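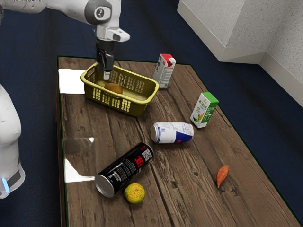

Why do regional airlines leave so much padding in a forty-minute flight?
Padding is cheaper than an apology. A block time with eleven spare minutes in it turns most small delays into on-time arrivals, and passengers rarely check the arithmetic.

4.2 Schedule padding on short routes

We looked at 448 scheduled legs flown by Pledus, a turboprop carrier with its main base at Plarkgate. Of these, 315 arrived before their published time. The airline describes this as punctuality. The airport, which has to find stands for aircraft that turn up early, uses other words, and our interviewees asked us to leave them out.

Padding was not spread evenly. The Jadau route carried the most, although its winds are mild and its runway is seldom busy. Paisan (Orathai Paisan, then in network planning) traced the extra minutes to a single bad June, when a resurfacing job closed one taxiway. The taxiway reopened. The minutes stayed in the timetable, where they have enjoyed a long and quiet retirement.

Crews adapt to slack. Pilots told us they fly slower on padded legs to save fuel, which is sensible, and then taxi slower as well, which seems to be a matter of mood. Boarding also drifts. On 118 legs the doors closed after the scheduled time and the flight still arrived early – a result that gate staff had noticed long before we did.

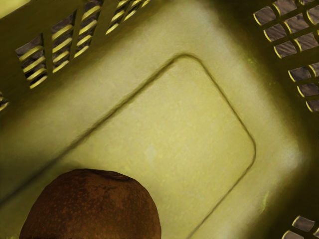

Figure 3. Basket floor with molded ridge, seen from above.

The cost shows up later in the day. An aircraft with padded legs loses one rotation, and the Rojanasak model, run over 1000 simulated days, puts that loss mostly in the evening, when fares are highest. Removing half the padding restored the rotation in most runs. It also lowered the share of on-time arrivals, and we were told in a short meeting that this made the proposal interesting but unwelcome.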